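Frequently Asked Questions – The Pevari Ledger and other Skulwood titles

What is The Pevari Ledger about?
A records clerk in the port town of Cârstea is asked to copy out an old shipping ledger before it goes to the archive. One ship, the Pevari, is entered as arriving 7 times and never as leaving. She asks her supervisor and is told to copy what is there. She keeps asking. It's a slow-building thriller, with more time spent in offices and boarding houses than in car chases.

Is it part of a series?
Yes. It's the first of the Cârstea books. The second is drafted and is being edited now. The first has an ending of its own, so you can stop there if you like, but the question of who owned the ship carries over.

How long is it?
The paperback is longer than most of our list. The short prequel, Low Water, is 170 pages and comes as an e-book or a small-format paperback.

Do I need to read Low Water first?
No. It was written second and assumes you don't mind learning early on what happened to the harbourmaster. Readers who like surprises should leave it until after.
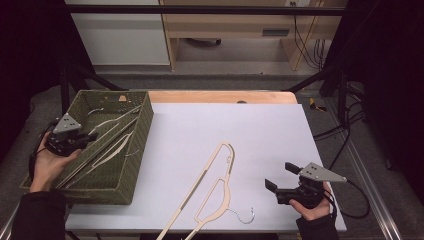

Basket and hangers on the table.

Is there a lot of violence?
Two deaths, both mostly off the page, and one scene in a flooded cellar that some readers have found hard going. There's some swearing. We'd suggest it for ages 15 and up. No animals are hurt in the first book. We can't promise that about the second.

Is Cârstea a real place?
The town in the book is made up. The tide tables in the front were worked out from a real harbour and then shifted, so please don't sail by them.

Which edition should I get?
The text is the same in all of them, apart from the corrections listed further down. The hardcover has the map on the endpapers and was a single run of 1,000 copies. The paperback has the map on one page in black and grey, and it's a bit small. On most e-readers you can tap the map to enlarge it.

Will there be an audiobook?
We hope so. The ledger entries are the sticking point, as there are pages of them and they have to be heard in order. We have tried two ways of reading them aloud and weren't happy with either. 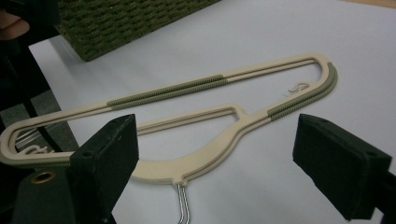
FIVHOLM, October – The second printing of the paperback is back from the printer and all outstanding orders are being packed. If you ordered from our site and haven't had a shipping email by the end of the month, please write to the orders address with your order number.

What changed in the second printing?
Mostly small things. A chapter heading was repeated in part two, the boarding house moved from one side of the street to the other, and a date in the ledger didn't match the one the clerk reads aloud. If you spotted that last one and built a theory on it, we're sorry. It was a typo.

Can I swap my first printing for a corrected one?
No, but we can email you the corrections as a single sheet.

Where do you ship?
Canada and the United States from Fivholm. Everywhere else goes through our distributor, and postage is worked out at the checkout. Orders leave twice a week, and the cut-off is 2 p.m. on the packing day. 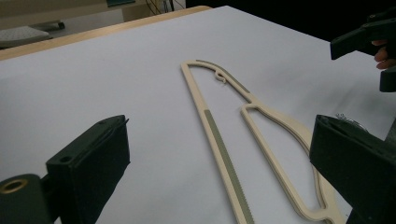 Parcels to rural addresses can take longer than the estimate, and we don't have tracking on the cheapest rate. If yours hasn't turned up after four weeks, tell us and we'll send another.

Can I get a signed copy?
Signed bookplates are free with any order from our site while they last. We had 900 printed and they're going down steadily. Put "bookplate" in the notes box. We can't do personal messages.

Do you have anything for book clubs?
There's a two-page question sheet – it gives away the ending, so don't hand it out early. Clubs ordering six or more copies get a discount, and libraries get the same terms on any number.

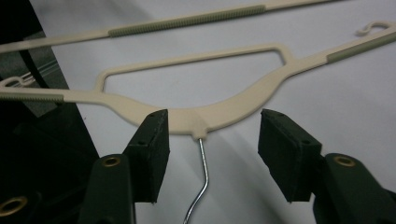

Shops should order through the distributor and not through the site, as the site can't take off the trade discount.

Does Skulwood take submissions?
We read for one month each spring. We publish thrillers, mysteries and some ghost stories. Send the first three chapters and a one-page outline that includes the ending. Please don't send the whole manuscript unless we ask for it. Replies take up to four months, and we do reply to everyone.

Can I post fan fiction or use the map on my blog?
Fan fiction is fine as long as you aren't selling it. For the map, please email first.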